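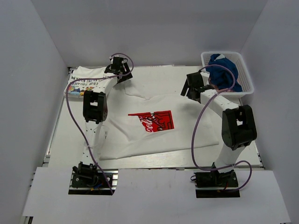 Grindska fans' board > First team > Hebden dropped for the Viltent game

terrace_razia
So the club put two lines on the website saying Hebden was "rested" and left it at that. My cousin sits behind the bench and says he and the assistant coach were going at it in the tunnel after the Rotov loss. Anybody else hear anything?

gosling77
I was in that corner too and all I saw was two guys talking loud. He'd just been subbed off when we were 2 goals down, of course he was mad. I'd be worried if he wasn't.

Wingsze_P
Talking loud doesn't get you left out of the next squad though. He's played every minute since April and suddenly he needs a rest? Come on.

gosling77
Every minute since April is kind of my point, Wing-sze. His legs were gone by halftime. I've been saying it for weeks and getting yelled at on here for it.

iraklis_c
135 games for us and he gets one bad night. I drove up for that match, 3,618 in the ground and half of them booing him off. If I were him I'd have had a few words in the tunnel too.

Wingsze_P
It was not half. It was the same bunch by the snack bar who boo everyone.

akolgo_g
Can we talk about who plays instead? Because if it's the kid on the left again I'm staying home - he got skinned all night against Rotov and he can't cross.

terrace_razia
Gifty, the kid was fine! He had no cover. That's the manager's fault, and so is this whole mess if you ask me. Just come out and tell us what happened.

iraklis_c
They won't. Same as last time, we'll get it from the local paper in a month. Anyone got a spare for Viltent away? We only got 2,000 tickets and I missed out.

akolgo_g
Check your messages.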